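Unit 4: Planning a Home Kitchen
Course Handout, Department of Household Studies, Drillirdale College

4.1 Purpose of this unit
Students will learn how the layout of a small kitchen affects the time and effort of preparing meals. The reading for this unit is the Grusden workbook, chapter 2. Bring the workbook to both class meetings in September.

4.2 Work zones
A kitchen is usually divided into zones for storage, washing, preparation, and cooking. In a small room these zones often overlap, and a single counter may serve two of them. Items should be stored in the zone where they are first used. Mixing bowls belong near the preparation counter; pots and lids belong near the stove. Heavy items are kept between knee and shoulder height.

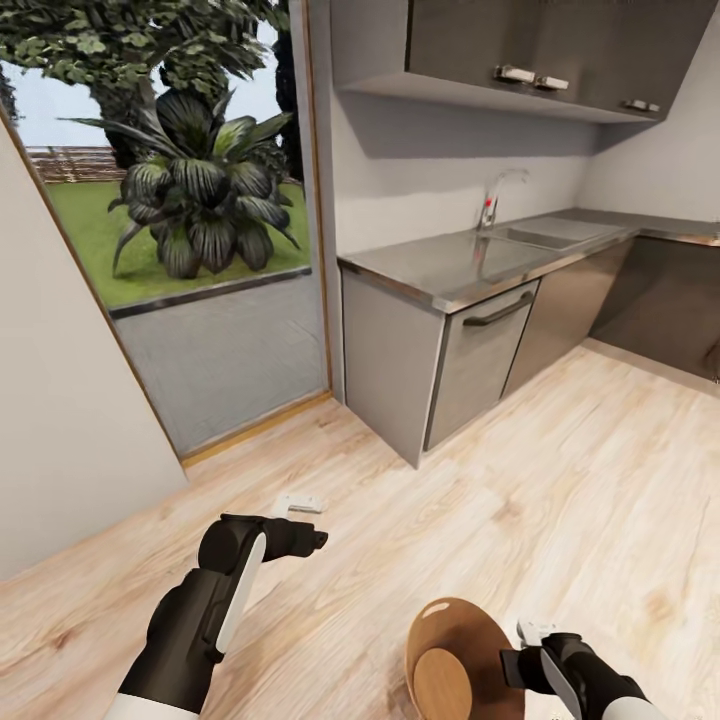 Floor space must also be considered. A cabinet door or oven door that opens into the main walkway will interrupt the work of anyone passing through. When drawing a plan, mark the full swing of every door, including the refrigerator. Plans submitted without door swings will be returned for correction.

4.3 Flooring
Students should compare at least two floor materials for cost, cleaning, and comfort when standing. Wood is warm underfoot but needs prompt attention after spills. Tile is easy to wash and hard on dropped dishes.

4.4 Assignment
Draw a floor plan of a kitchen you know well and label each zone. Attach a written statement of no more than 500 words proposing one change to the layout. Work is due at the start of the second class meeting and should be left in the Ní Chonaill Building, main office.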